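The Second-Best Cardigan
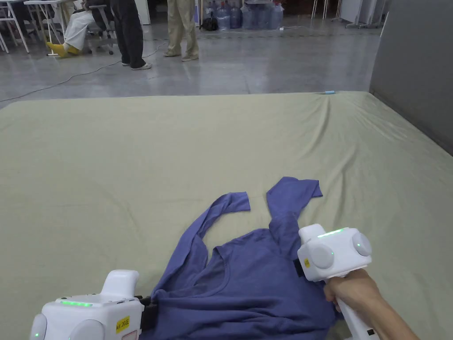 Sinéad Horgan
Reluctant keeper of the family paperwork, blogging from Pralbridge

Dad has decided that the man in the next room is stealing his biscuits. The man in the next room is Lech Sadowski, who is diabetic and has perfect manners, and who I have never once seen with a crumb on him. I put this to Dad. He said that was exactly how a professional would go about it.

We are in month four of the home. I say "we" because I seem to be there more than some of the staff, and last week a new visitor asked me where the toilets were and then whether her mother could have the salmon. I told her where the toilets were. I also told her to steer clear of the salmon.

The first month was dreadful and I won't go over it again, it's all further down the blog for anyone who likes that sort of thing. The second month he refused to unpack. The third month he unpacked everything in one afternoon, including a drawer of cables from appliances he hasn't owned in years, and then asked when he was going home. I had an answer ready for that one, from a leaflet. It was a terrible answer. He patted my hand and said I'd obviously practised.

What nobody had warned me about was the laundry. Every garment has to have a name in it. I ordered 200 woven labels, thinking this was wildly too many, and sat up two evenings running with a needle and the radio. Socks are the worst. You label a sock and you've made a sort of lump that your father will then complain about for the rest of his natural life. And still things go missing. He went in with seven vests and now has four, plus a rather good silk scarf that belongs to a woman on the second floor who says he can keep it.

His second-best cardigan has been gone since May. I have seen it since, on Rutilio Serrano, at the piano. It suits him. Dad has noticed as well and has chosen to say nothing, and I find this the most worrying development so far, given the biscuits.

Jovita Zamudio runs the afternoons and is the reason I sleep at night. She worked out inside a week that Dad will not do an activity but will do a job. So he doesn't go to the gardening club. He inspects the gardening club. He has a clipboard. He came back on my last visit and reported that the tomatoes were being overwatered and that he'd had to speak to someone. He looked ten years younger, and he'd had to be fetched in for his tea.

Meanwhile there is the house. My brother's contribution to the house is to ring from Irnow, where he lives with a sea view and a bad line, and say "just get a skip". I don't want a skip. I want him to come and stand in the back bedroom and tell me what one does with 60 jam jars, washed, with lids, and a shoebox marked STRING TOO SHORT. I've been doing a cupboard each visit. At that rate I'll finish shortly before I need a room in the home myself, and I've already picked the one I'd like. It faces the car park, but you get the sun.

I did find the notebook where he wrote down the mileage every time he filled the car. The last entry says 2428, which can't be right unless he went round the clock, and next to it in pencil: "S. drove. Too fast." I remember that day. I was doing 70 on the dual carriageway, he held on to the door handle the whole way, and at the services he bought me a bun and said nothing more about it.

I took the notebook in to show him. He read four pages with great attention and corrected one of the sums. Then he asked if I could leave it with him and bring a pencil next time, a proper one, because Lech had walked off with his.

I've bought a box of twelve. I am wondering if I should label them.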